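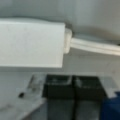
Accueil | Cours | Travaux pratiques | Ressources | Contact

Module Maintenance des cellules robotisées - Fiche 4 : la caméra de poignet, son câble et sa pince
Temps de lecture : 9 minutes

On attaque la partie que je préfère du module ! Jusqu'ici vous avez surtout travaillé au pupitre : repères, trajectoires, entrées-sorties. À partir de cette fiche, on met les mains sur la cellule Brudix, et vous allez voir qu'une machine qui paraît capricieuse à l'écran devient très lisible quand on la regarde de près.

Rappel de la configuration

La cellule comprend un bras six axes, une pince parallèle à deux doigts Murnent, une petite caméra fixée au poignet et un plan de travail clair. La caméra regarde vers les doigts et vers la zone de prise. Elle est reliée au coffret par un câble qui longe l'avant-bras, et c'est ce câble qui nous occupera le plus longtemps. Le superviseur Jalleck enregistre le flux vidéo et les positions articulaires dans le même fichier, ce qui permet de rejouer un cycle et de chercher à quel moment les choses se sont gâtées.

Avant toute intervention : bras en position de repos, énergie coupée au sectionneur, cadenas posé, clé dans la poche de celui qui intervient. Pas sur la table, pas chez le binôme. Si la pince est pneumatique (c'est le cas sur notre banc), purger aussi le circuit d'air. Les doigts peuvent bouger au moment de la purge, gardez les mains à l'écart.

1. Inspection du câble de poignet

Un câble de robot vit une vie assez extraordinaire. Il plie, il se tord, il se détend, il recommence, des milliers de fois par poste. Le câble Salminen monté ici est prévu pour la torsion, mais il a un rayon de courbure minimal de 27 mm et il n'aime pas du tout descendre en dessous.

À faire, dans l'ordre :
- suivre le câble du doigt, du connecteur jusqu'au premier collier, sans tirer ;
- chercher les zones aplaties, brillantes ou plus raides que le reste ;
- vérifier que le connecteur est engagé à fond et qu'il ne tourne pas ;
- contrôler que les colliers maintiennent le câble sans l'écraser (on doit pouvoir le faire glisser légèrement) ;
- noter l'état sur la feuille de suivi, y compris quand tout va bien.

Ensuite, remise sous énergie en mode manuel, vitesse réduite, et rotation lente de l'axe 6 d'une butée logicielle à l'autre. Regardez le mou ! Il doit en rester aux deux extrémités. Si le câble se tend avant la butée, on refait la boucle de service. Si au contraire il pend devant l'objectif, on la raccourcit. La bonne longueur se trouve par essais, et c'est un vrai plaisir quand on tombe dessus.

Symptôme classique à retenir : l'image se fige ou disparaît toujours dans la même posture du bras. Neuf étudiants sur dix soupçonnent le logiciel. Rejouez le fichier Jalleck, relevez l'angle de l'axe 6 à l'instant de la coupure, puis ramenez le bras à cet angle à la main. Si la coupure revient quand on remue le câble près du connecteur, vous tenez votre panne.

2. Les doigts

Les doigts de pince s'encrassent. Une trace de gras suffit à faire glisser une pièce lisse, surtout un boîtier en plastique brillant. Nettoyage au chiffon non pelucheux légèrement imbibé d'alcool isopropylique, sur les faces de contact puis sur les flancs. On évite de pulvériser directement : le produit file vers la caméra ou dans le guidage.

Contrôles mécaniques :
- jeu latéral de chaque doigt, à la main, bras consigné ;
- parallélisme des faces, pince presque fermée, avec une cale d'épaisseur ;
- serrage des vis de doigt au tournevis dynamométrique, au couple indiqué sur la fiche constructeur affichée au banc.

Ne resserrez jamais « au jugé ». Un filetage arraché dans un doigt, c'est une séance perdue pour le groupe suivant.

3. Netteté et exposition

Une caméra de poignet travaille de très près et bouge sans arrêt. Il ne faut pas lui demander une image de catalogue, il faut lui demander une image stable et exploitable. Trois causes de flou à distinguer :

a) Flou de mise au point. Il est présent à l'arrêt et reste identique quand on attend. On desserre la bague, on règle sur la mire posée à la distance de prise, on rebloque.

b) Flou de bougé. Il disparaît à l'arrêt. On réduit le temps d'exposition ou la vitesse d'approche.

c) Voile. Tout est un peu laiteux, les noirs tirent vers le gris. Nettoyer la lentille, puis chercher un reflet.

Le point c) mérite qu'on s'y arrête. Un plan de travail clair renvoie beaucoup de lumière, et les pièces transparentes compliquent tout : leur contour se réduit parfois à quelques traits plus sombres. Les pièces noires posent le problème inverse, leurs faces se bouchent et la jonction entre deux pièces accolées devient difficile à trouver. On choisit donc l'exposition sur un lot mixte, avec du clair, du sombre et du transparent. Sur notre éclairage, l'éclairement de 600 lux au niveau du plateau donne un bon point de départ. Mesurez-le au luxmètre, stores baissés, les valeurs de juin n'ont rien à voir avec celles de l'hiver.

4. Vérification du repère caméra

Toute intervention sur le support de caméra impose de refaire l'étalonnage main-œil. On fixe la mire sur le plateau, on lance la routine, et le bras prend 18 poses successives. La mire doit rester entièrement visible et ne pas bouger d'un cheveu. Variez bien les orientations : des poses trop semblables donnent un calcul qui converge gentiment vers un résultat faux - c'est le piège préféré des sujets de TP.

On valide par un essai de prise sur pièce réelle, à vitesse réduite, d'abord au centre du plateau et ensuite près des bords. Un écart qui grandit vers les bords oriente vers l'étalonnage. Un écart constant fait plutôt penser à un décalage d'outil mal saisi.

5. Remise en service

Retirer mire, cales et chiffons du plateau. Refermer l'enceinte, acquitter les défauts, lancer un cycle à vide puis un cycle en charge. Rester devant la cellule pendant toute la durée du premier cycle, la main près de l'arrêt d'urgence.

À rendre pour la prochaine séance : la feuille de suivi complétée, l'angle d'axe 6 pour lequel le mou est minimal, et un court paragraphe sur le réglage d'exposition retenu. Soignez ce paragraphe, on comparera les choix de tous les binômes et les différences sont souvent passionnantes.

Contact : secrétariat du département, bâtiment de génie industriel | © Département Automatique et Robotique | Haut de page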